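Gokumley item rental scheme: pre-launch inspection checklist

Site: Clemer returns desk and store room
Completed by: Aliki Kyriakidis
Checked by: Hartmut Wegener
Date: August 14, 2025
Status: Pass with comments. Four items open.

Members hire household goods from us and send or bring them back to the same desk. The checks cover the goods, the desk, the member terms and the handover to our repair partner, Weltus. Each line is marked OK, OPEN or N/A.

Section A. Goods held for hire

A1. Every item has a stock number that matches the register. OK
Comment: 2,218 items on the register on the day of the check. Labels on the garden tools are wearing at the corners. Use the thicker label stock from the next order.

A2. Electrical items carry a current test sticker. OPEN
Comment: Two pressure washers and a carpet cleaner are past their date. Moved to the locked cage and blocked for booking. Rodrigo Aguirre to book the tester.

A3. Guards, cables and plugs checked for damage. OK

A4. Instruction sheet packed with each powered item. OK
Comment: The hedge trimmer sheet is the old version and still shows the phone number for the previous office. Usable, but replace it.

A5. Ladders checked for bent rungs, missing feet and loose locks. OK
Comment: One three-section ladder withdrawn, lock stiff. Brayden has tagged it.

A6. Baby and child items cleaned and logged after each hire. OPEN
Comment: Cleaning is being done but the log has gaps. The log sheet is kept at the far end of the store and staff fill it in later from memory. Move it to the sink.

Section B. Returns desk

B1. Desk clear of stock at close of day. OK

B2. Walkway behind the desk kept clear. OK
Comment: Trolley parked across it at the start of the visit. Moved when asked.

B3. Scales and tape measure at the desk. OK

B4. Condition form filled in with the member present. OK
Comment: Watched several returns. Staff read the form out and let the member see it before signing. Good practice, keep it.
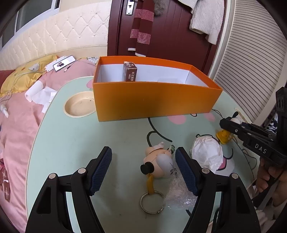
Who pays when a hired item comes back damaged?
The member pays up to the deposit for that item, and the scheme covers anything above it. Normal wear is not charged.

B5. Deposit table on display and up to date. OK
Comment: Highest deposit is 40 pounds, for floor sanders. The printed copy agrees with the one on the website.

B6. Late return charge explained at booking. OPEN
Comment: It is in the confirmation email but not on the booking page. Members should see it before they pay. Carmela Moya has asked for the page to be changed.

Section C. Member lending

Members may also list their own goods for others to hire through the scheme.

C1. Owner's identity checked before the first listing. OK

C2. Banned goods list published. OK
Comment: Covers fuel, chainsaws, gas heaters, car seats and medical equipment. Suggest adding e-bike batteries.

C3. Value limit applied. OK
Comment: Limit set at 2,000 pounds per listing. Tried to enter a higher figure on the test account and it was refused.

C4. Dispute route explained to both sides. OK
Comment: Complaints must be raised within 30 days. Wording is clear.

Section D. Partners

D1. Signed repair agreement with Weltus. OK

D2. Collection times agreed. OK

D3. Courier cover for goods in transit. OPEN
Comment: Aliyu has sent the draft terms but powered tools are left out of the cover. Do not offer courier hire on these until the terms are changed.

D4. Spare keys to the cage held off site. N/A
Comment: The cage has a code lock.

Follow-up

A2 and D3 must be closed before launch. A6 and B6 can be closed after launch but no later than the October review. Send evidence to Hartmut, with the line number in the subject of the email.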